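Likholm LS-16 Rear Cargo Blind

Part no. LS-16-239
Category: Interior / Load area
Price: £239 including VAT
Availability: in stock, dispatched Wednesday

The LS-16 is a retractable load cover for medium estate cars and vans with a rear tailgate. It replaces the original blind where the spring has failed or the fabric has torn along the pull bar. The cassette drops into the factory recesses on each side of the load area and needs no drilling.

The blind is supplied in black only. The fabric is a coated polyester, 300 grams per square metre, with a stitched hem over the pull bar. It blocks the view into the load area from the side and rear windows. It isn't rated to carry weight, and luggage shouldn't be placed on it when it is drawn.

Fit

Measure between the recesses before ordering. The cassette has a sprung end cap on the left and a fixed end cap on the right. The sprung end gives 16 mm of travel. If your measurement falls outside the range in the table, order the LS-18 or ask for a made-to-length cassette.

Minimum width between recesses: 1,040 mm
Maximum width between recesses: 1,056 mm
Extended length: 706 mm
Cassette diameter: 62 mm
Weight: 2.4 kg
Operating temperature: -20 to 70 °C

Cars with a tinted rear quarter window sometimes have a trim strip over the recess. Remove the strip first and measure to the plastic behind it. A strip left in place will take up most of the spring travel and the cassette may rattle on rough roads.

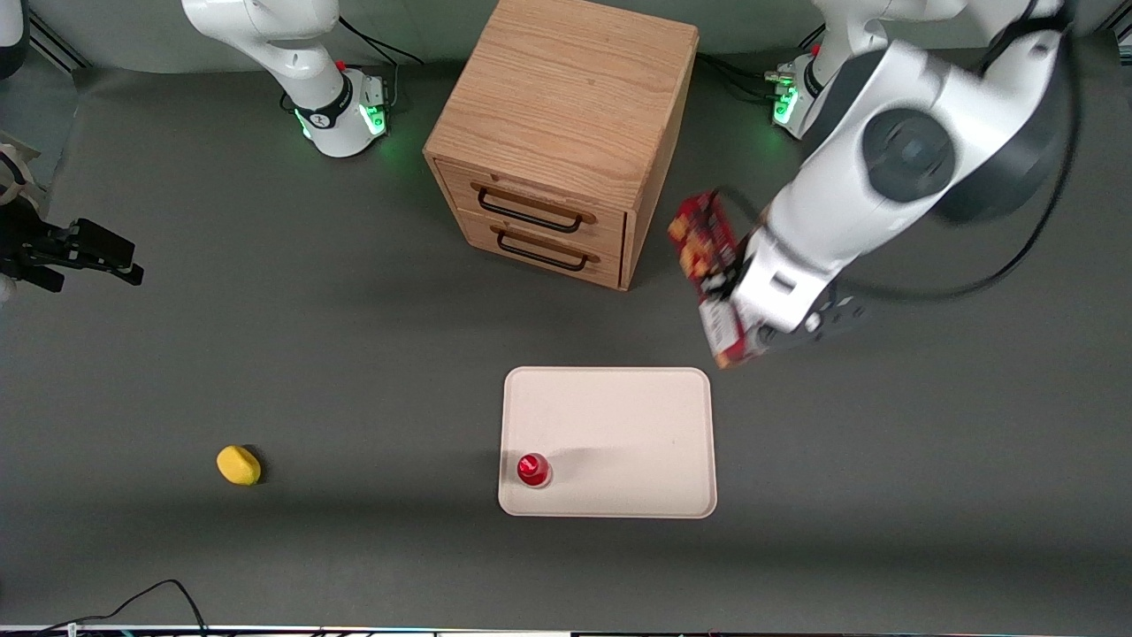
To install, fold the rear seats forward and place the fixed end in the right-hand recess. Press the sprung end inwards, lower it into the left-hand recess and release. Pull the cassette upwards with both hands to check that it has seated. Draw the blind and hook the pull bar into the two catches by the tailgate. The bar should sit level. If one side is lower, the fixed end isn't fully home.

To remove the blind, let it wind back under control and reverse the steps. Don't release the bar at full extension. The spring is pre-tensioned at the factory and the end caps must not be unscrewed.

Care

Wipe with a damp cloth and mild soap. Leave the blind extended until dry. Solvent-based trim cleaners will lift the coating. Don't oil the spring.

In the box

Cassette with blind fitted
Two replacement catches
Four catch screws
Fitting sheet

Spares

Pull bar, LS-706
Catch pair, LS-300
Sprung end cap: workshop fit only

Returns and warranty

Unfitted blinds can be returned within 30 days in the original carton. Made-to-length cassettes can't be returned unless faulty. The spring and end caps are covered for two years from the date of purchase and the fabric for one year. Damage from luggage or dog guards resting on the fabric is excluded.

Fitting queries go to Hrefna Bjarnason at the parts desk. Please have the registration number and your recess measurement to hand. Trade accounts are handled separately by Abundio Cervantes.

Related items: LS-18 wide cargo blind, Vekum boot liner, Clakeck side window shades (pair)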